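Lunuritz Open Day - Demo Floor Safety Checklist, with my comments
Site: Dunstan building, ground floor
Walked by: Ngaio Mahuika
Signed off by: Rhys Brunton
Date: 17 December 2020
Form 2609

Hi all, same form as the June visit, filled in while I walked the floor with a flashlight and a very large coffee. OK means OK. FIX means please do it before doors open. I went on a bit in the comments, sorry, but Rhys says he'd rather read too much than come and find me.

GETTING PEOPLE IN AND OUT

1. Front doors open fully and stay open - OK
Left one sticks a little in the cold but it goes with a push.

2. Head count at the desk, limit 200 for the day - OK
We have 58 signed up for the first slot, and that's plenty! Please don't wave extra people through just because they look chilly.

3. Exit signs lit, both ends - OK

4. Walkway clear between the demo area and the back exit - FIX
Two pallets from the Cundton delivery are still sitting there. I moved one coat rack myself and gave up on the pallets.

5. Groups at the demo tables, 8 at a time - OK
Tape is down on the floor. It's yellow, it's crooked, it works.

TWO-ARM TABLE DEMO

6. Arm bases tight on the front rail - OK
Gave both of them a good wiggle with the power off. The right one had a loose bolt back in June so I went over it twice.

7. Arm cables clear of the joints through the whole routine - FIX
I ran the bowl routine slowly, start to finish, and watched only the cables. They loop out a fair way near the grippers and I'd like them clipped closer before we let the arms go at show speed. Zorkel clips are in the second drawer, the soft ones please, the hard ones pinch.

8. Grippers stay inside the side walls - OK
Checked against the limits in the controller and then by eye. Rhys wants the limits pulled in a touch more on the back wall and I'm fine with that.
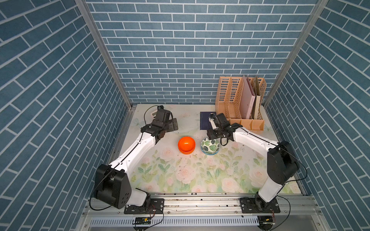 9. Emergency stop reachable by the presenter without leaning over the table - OK
Tested three times, stopped three times. Whoever presents should stand right next to it, and that means not wandering off to chat (I'm looking at myself here).

10. Boards and wiring on the front rail protected from visitors - FIX
Little fingers will go straight for those red and black wires. A strip of clear plastic would do it, and there's some left over from the Cundton job. If we run out of time, move the tape line back a good step and tell the presenter to keep an eye on it.

11. Vent slots below the rail not blocked - OK
No flyers, no coats, no bags leaning on them during the day please.

12. Spare props on hand - FIX
The leaf-pattern bowl is ceramic. I know it looks nice next to the orange ones, but if it gets dropped we need a dustpan close by and the arms stopped before anybody reaches in. Dustpan is currently missing. Does someone have it?

13. Presenter knows the restart steps - OK
Card is taped up by the controller. Hands out, lid on the switch down, check the table, then restart. I had Rhys read it out loud to me and he got through it fine.

REST OF THE FLOOR

14. Extension cords taped flat - OK
One by the snack table needed new tape, done while I was there.

15. First aid kit stocked - OK
I added bandages.

16. Fire extinguisher tag in date - OK

17. Hot drinks kept away from the demos - FIX
The urn is way too close to the tape line. Please move it to the far wall, by the sink.

That leaves five FIX items: 4, 7, 10, 12 and 17. I'll do the cable clips myself first thing - the others are up for grabs, so put your initials next to whichever one you take and I'll come back around with the form before we open.

Ngaio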